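Korbridge Clean Air Network – Support
Ticket 474: PM2.5 readings stuck high at Bustcombe station
Status: Closed
Opened: August
Category: Outdoor sensors / data quality
Handled by: Aivar Uibo

Original report

The Bustcombe station on the public map has shown PM2.5 in the red since the weekend. The other stations along the river are green. We have had calls from parents at the school across the road asking if the kids should stay indoors. There is no fire nearby and the air smells normal. Please check whether the sensor is broken or the pollution is real.

Reply, 8:40 a.m.

Thanks for the report. I pulled the raw data. Bustcombe reads 131 micrograms per cubic meter as of this morning. The Virk station, next one downriver, reads 9. Wind is light and from the same direction at both. A gap that large between two close stations can happen if there is a local source, so I am not ruling that out yet. I have put a "data under review" flag on the map pin. The flag does not hide the number, it only adds a note.

Can you tell me:
Has anyone been burning yard waste or running a generator near the pole?
Has the housing been opened or moved?
Is the status light green or amber?

Reply from reporter

No burning that I know of. The pole is where it always was. Light is green. There is a new sprinkler on the school field, it runs early in the morning and again after dark. I don't know if that matters.

Reply, 11:15 a.m.

It does matter. These units count particles by light scatter, and fine water droplets get counted as dust. Humidity inside the housing has been at 100 percent overnight, and the particle count climbs each time the sprinkler would be on. The part I can't explain that way is the middle of the day, when the field should be dry and the count stays up. I will come out and look.

Site visit notes

Sprinkler head nearest the pole throws water well past the fence. Underside of the housing was wet on arrival.
Opened the housing. Intake screen had a spider web across it and a clump of damp lint behind the web. Fan was turning but slow.
Cleared the web, blew out the intake, wiped the fan. Reading dropped within a few minutes but settled well above the handheld meter I had with me.
Swapped the particle module for a spare. New module agreed with the handheld.
Spoke with the school groundskeeper. He turned the sprinkler head so it no longer reaches the pole.
Took the old module back to the shop.

Bench check

Ran the old module next to a known good one in the same clean box overnight. Old one still reads high, even with dry air and a clean fan. Most likely a film on the optics from repeated wetting. I tried one cleaning and it made little difference, so the module is retired. The Gernetti firmware on the logger is current and was not part of the problem.

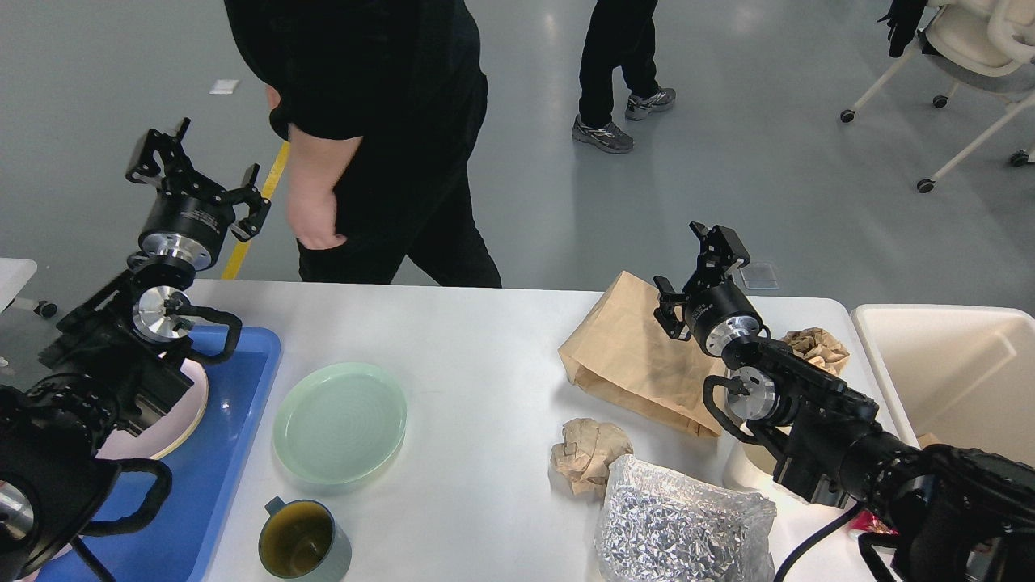 Two robotic arms at a white table

Data correction

All Bustcombe PM2.5 values from the first sprinkler run up to the module swap are now marked invalid. They are left out of the daily average and the monthly summary. Temperature values were not affected and stay in. Humidity stays in as well, with a note, as it was a true reading of the air inside the housing – just not of the air in town.

If you downloaded the hourly file before the correction, please download it again. The old copy has no flags in it.

Reply from reporter

Map is green now. Can I tell the school the air was fine the whole time?

Reply, 2:05 p.m.

I would word it a little more carefully. Virk stayed low through the whole period and there was no smoke report from the county, so we have no sign of a real event. But we have no good readings from Bustcombe itself for those days. You can say the high numbers came from a sensor fault and that the nearest working station showed clean air.

Follow-up items

Add a rain skirt to the Bustcombe housing – done
Check intake screens at Korbridge and Virk – Virk done, Korbridge on the next round
Set an alert for when one station differs sharply from its neighbors for more than six hours – open, moved to its own ticket

Closing this one. Reply here if the pin turns red again and I will reopen it.

Aivar Uibo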